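Rukurano oven gloves, long model: my review after two winters

I bought these gloves in April, when my old ones had a hole in the thumb and I had burned myself for the second time in the same week. I live in a small flat and I bake bread and small cakes, mostly in a little oven that stands on the table. With such an oven the hands are always close to the hot parts, so a long glove is more useful than people think.

The gloves come as a pair, 43 cm long, and they cover my arm nearly to the elbow. The outside is thick cotton with silicone stripes on the palm. The inside has a soft lining which is sewn only at the fingertips and at the opening. I mention this because it is my main complaint: when your hands are a little damp, the lining comes out together with your fingers, and you must push it back with a wooden spoon. It happened to me many times in the first month. Now I dry my hands first and it is better. 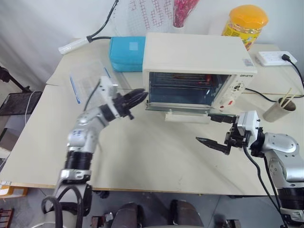 Heat protection is very good. I can hold a full bread tin for the time I need to walk to the window sill and put it down on the rack, and I feel only a mild warmth. My previous pair, a Cirkport, was thinner and I had to hurry with it. On the other side, the Cirkport gloves let me feel what I was holding, and with the Rukurano I am clumsy. Small ramekins are difficult. I dropped one with an egg custard and I was quite sad about it.

Size: there is only one, and it is made for a big hand. My husband is happy with them, I have free space at the end of every finger. If you have small hands, try them in the shop before you pay. I ordered mine from Zariņš, and the delivery took 9 days, a bit long for a pair of gloves, but they were well packed.

Washing is simple. The label says 40 degrees and I do this with the kitchen towels. The grey colour has become paler and one silicone stripe is starting to lift near the little finger, but the seams are still strong. They need a whole night to dry, so do not wash them if you want to bake in the morning.

The hanging loop is too short for my hook, so I have sewn a longer one from ribbon.

I give 4 stars from 5. I would buy them again for bread, and for the small dishes I keep an old folded towel.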